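Fekness Adult Workshop — Old House Repair, Handout 3
Stripping and refinishing interior trim

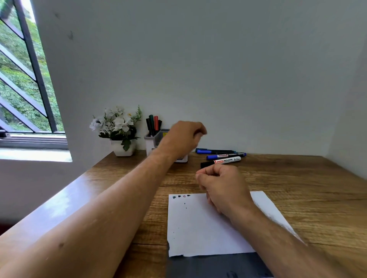
A wooden desk with a sheet of white paper and a pen holder.

Before the next session, read all of this and pick one piece of trim to work on. A window stool or a short run of baseboard is a good size. Doors come later in the course.

Testing for lead

Treat any paint in an older house as lead paint until a test tells you otherwise. Cut a small notch through every layer down to bare wood and test the whole notch. The top coat alone tells you very little. If the test is positive, do not dry sand and do not use a heat gun. Read the lead sheet from Handout 2 again and speak to the instructor before you start.

Choosing a method

Chemical stripper is slow and messy but kind to molded profiles. Paste works better than liquid on anything vertical. Lay it on thick in one direction and leave it alone. Brushing back and forth breaks the skin and lets it dry out.

Infrared heat softens paint at a lower temperature than a heat gun. It works well on flat boards. Keep it away from glass, which can crack, and from wall cavities that may hold dust or old insulation.

Scraping is part of both methods. Keep the blade sharp, pull with the grain, and round off the corners of a new scraper with a file so they do not dig in.

Taking trim off the wall

Score the paint line first. Work a thin pry bar in near a nail and move along the board a little at a time. Pull the nails through from the back with nippers — hammering them out the front will chip the face. Number the back of each piece and mark the same number on your room sketch.

The trim in the Mestport house is fir with shellac under the paint. In the Sulham house it is poplar, painted from the start. Shellac lets paint release easily, so expect the Mestport pieces to go faster. Poplar holds paint in the grain and is usually better repainted.

Finishing

Clean off all stripper residue as the label directs and let the wood dry fully. Sand lightly, 120 grit and then 180. For clear work we use 3 thin coats of shellac. For painted work, prime all sides, including the back and the cut ends.

Bring next time
Safety glasses and chemical-resistant gloves
A pull scraper
5 clean cotton rags
Your room sketch with the pieces numbered

The shop at Harms opens at 8 in the morning. Used rags go in the lidded metal can by the door.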